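Keeping Your Checkbook and Bank Papers Safe at Home

by Eftychia Lambrakis

I love a good paper project! Give me a drawer full of old statements, a cup of coffee and a free afternoon and I'm happy. So when my cousin in Wondside had a check lifted out of her mailbox in January and somebody cashed it for $500 with a signature that didn't look one bit like hers, I got right to work on my own house, and I've been adding to this page ever since. Most of it costs nothing, and you can do a lot of it tonight.

The checkbook

Take it out of your purse. I carried mine for years and wrote maybe one check a month out and about. Now there are two loose checks folded in my wallet and the book stays home. Write the numbers of those two loose ones in the register before you leave the house, so if the wallet goes missing you can tell the bank exactly which ones to stop.

When a new box of checks comes, flip through every pad before you put it away and see that the numbers run straight through. Thieves like to take one from the middle or the very back of a book, where it won't be missed for weeks. I write the first and last number of each pad on an index card and tape it inside the lid of the box (blue painter's tape, it peels off clean).

Old checks from closed accounts go in the shredder. Yes, all of them, even the pretty ones with the lighthouses.

Pens! I have opinions

Ballpoint ink can often be lifted off paper with ordinary solvents, and then your $19 check to the paper carrier has a new name and a new amount on it. A black gel pen soaks down into the fibers and is much harder to wash out. Buy a pack, and keep one clipped right to the checkbook with a binder clip so you never grab whatever's rolling around in the junk drawer.

Fill the amount line from the far left edge and draw a line through whatever space is left. Same with the payee line. If you're writing three hundred dollars, put 300.00 tight up against the dollar sign, with no room for a sneaky digit in front.

And never sign a blank one "for later." I did this for the dog groomer for a year and it makes my hair stand up now to think of it.

Your signature

Sign the same way every time. Mine used to be a full name on Mondays and a squiggle when I was in a hurry, and the bank teller told me (very nicely) that a squiggle is a gift to a forger. If your handwriting has changed over the years, and whose hasn't, go in and ask to update the signature card. It took me ten minutes, and they had the good peppermints.

Don't leave your signature lying around, either. Old greeting card drafts and canceled permission slips aren't much of a worry, but a signed withdrawal slip you messed up and tossed in the lobby trash can is. Bring it home, or ask the teller to shred it while you watch. The same goes for deposit slips, which have your account number printed along the bottom.

Where to keep it all

A lidded file box on a closet shelf beats a desk drawer, and a small locking one is better still. Mine is a secondhand Landero from a yard sale, dented on one corner, and it has a key that sticks unless you jiggle it. Skip the obvious places. Anybody who has ever gone through a house in a hurry has looked in the nightstand, the freezer and the top dresser drawer.

Inside the box I keep:

- unused checks, with the index card
- the savings passbook
- one sheet with the bank's phone number, copied from the back of the card and not from a letter or a text
- copies of the front and back of each card
- this year's statements, newest in front

PINs don't go in the box. PINs don't go on the card, in the wallet, or on a sticky note inside the kitchen cupboard (I know who you are, Dad).

The five-minute statement check

Pick a day of the month and stick to it. I do mine when I pay the water bill. Go down the statement with a highlighter and mark every line you recognize, and whatever's left un-highlighted gets a phone call. Look hard at the little pictures of your checks if your bank prints them: is that your handwriting? Is that the name you wrote? You'd be surprised how easy it is to see once you're looking for it.

If the bank offers alerts by text, turn them on. My friend Panagiotis Dimitriou has his set to buzz for anything over $2,000, and I told him that's far too high! Mine's set low enough that it goes off for groceries. A bit annoying, but I'm used to it.

If something's wrong, call the bank the same day, ask for the fraud department, and write down the name of whoever you talk to and the time. Then file a police report and ask for the report number. Keep all of it in one envelope. You'll be asked for the same facts again and again, and it's so nice to just read them off.

Mail

Hand outgoing checks to the carrier or take them inside the post office. The red flag on a mailbox tells the whole street there's something in there. Going on a trip? Have the mail held. For a box with a slot, a locking insert isn't hard to put in, just measure the opening twice.

Shredding without the mess

Cross-cut only; strips can be pieced back together. Feed three or four sheets at a time and let the machine rest when it gets warm. A sheet of wax paper run through now and then seems to help mine along. If you don't have a shredder, soak the papers overnight in a bucket of water with a squirt of dish soap, stir them to mush with a stick, and squeeze out the lumps. Kids think it's wonderful. Bag the lumps and put them in the trash. Please don't flush them, not even a little at a time, unless you enjoy meeting plumbers.
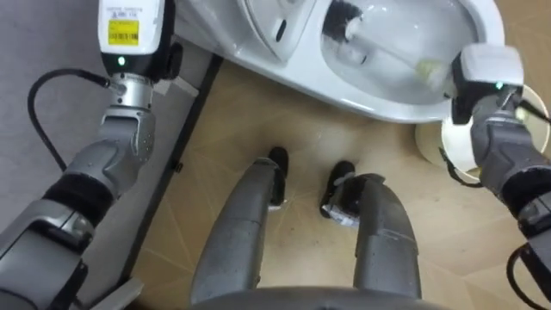 Toilet and brush, tiled floor.

While you're in the bathroom

A few readers asked what I use in there, so: baking soda, a good splash of white vinegar, let it fizz for fifteen minutes, then scrub up under the rim. Drip the brush dry before it goes back in its holder by pinching the handle under the closed seat. I never mix vinegar with bleach, and you mustn't either.

More odds and ends on paper

Register tape fades fast, so photocopy any receipt you need for a warranty. Pharmacy labels peel off easily after a minute under a hair dryer, and then they can be shredded with everything else. A rubber stamp with your return address is handy, but leave your phone number off it. And if you order checks by mail, mark the expected date on the calendar and call if they're late!

Next time I'm doing the recipe drawer.

Questions or tips of your own? Write to Eftychia through the contact page | © 2022 Eftychia Lambrakis | Back to top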